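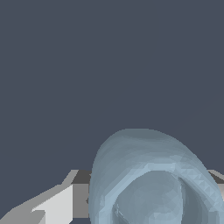 By the Avesa Family Road Safety editor
2020-06-18

How to Set Up Your Car So Your Teen Drives With Fewer Distractions

A new driver has a lot to keep track of, and most of the things that pull their attention away from the road can be dealt with while the car is still parked. The steps below take one evening the first time. After that, the routine before each trip should last a minute or two.

You will need the car, the owner's manual, your teen's phone, and a sheet of paper. Do this with your teen in the driver's seat and you in the passenger seat. If you do it for them, they won't know where anything is when they need it.

Step 1. Set the phone before anything else

Open the phone's settings and look for the driving mode. On most phones it is listed under focus, do not disturb, or safety. Turn it on and choose the option that starts it automatically when the phone connects to the car. If the car is too old to connect, your teen will have to switch it on by hand, so put the shortcut on the first screen.

Write a short auto-reply, such as "I'm driving and will answer when I stop." Then send a text from your own phone to check that it works. Some phones let favorites through even in driving mode. Take everyone off that list, including yourself. Parents are often the ones who call.

Step 2. Choose where the phone goes

The glove box or the back seat is best on any trip where directions aren't needed. A cup holder is a poor choice, as the screen still lights up within reach.

If your teen needs directions, use a fixed mount placed low on the dashboard and to the side, so that it doesn't block the view through the windshield. Check your state's rules first – some states limit what can be attached to the glass. Many states also bar drivers under 18 from using a phone at all, even hands-free, and the rules on navigation vary.

Step 3. Set up the car's own screen

Go through the menu together and turn off message previews and pop-up alerts. Save the addresses your teen drives to most: home, school, work, practice. Save four or five radio stations too. Show them how to change the volume and skip a track from the steering wheel, if the car has those buttons.

Have your teen find the defroster, wipers, headlights and hazard lights without looking down. Repeat until they can do it. In our town of Flollach the fog comes in off the river in August, and hunting for the defroster on a moving road is a distraction like any other.

Step 4. Clear out the loose items

Take out anything that can roll, slide or fall. Water bottles are the worst, since one can end up under the brake pedal. Bags go in the trunk or on the floor behind the front seats. Food stays closed until the car is parked.

Step 5. Agree on passengers

Talk about who may ride along and when. Check the limits on your teen's license and copy them onto your sheet of paper. Many families allow no teen passengers for the first few months. Whatever you decide, write it down and have both of you sign it. 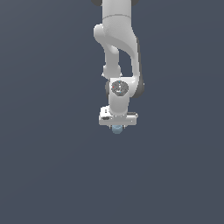
Is it all right for my teen to answer a call at a red light?

A stop at a red light still counts as driving in most states, and a driver who is looking at a phone can miss a turning car or a person in the crosswalk. Tell your teen to pull into a parking lot and put the car in park before picking up the phone.

Step 6. Practice the routine

Before each trip, your teen should do these in order:

Phone in driving mode and put away
Directions entered, if needed
Seat, mirrors and seat belt adjusted
Music chosen
Loose items stowed
Start the car

Ride along for the first week and say nothing unless a step is missed. A few reminders are normal.

Step 7. Check again after a month

Settings change. A phone update can switch driving mode off, and a new phone starts with everything on. Sit in the car again after the first month, send the test text, and read over the sheet you both signed.

More than 560 families have used the printed version of this checklist, which is free at the Avesa front desk on Yimer Street. It is one page, sized to fit inside an owner's manual. Ask for the large-print copy if you need it.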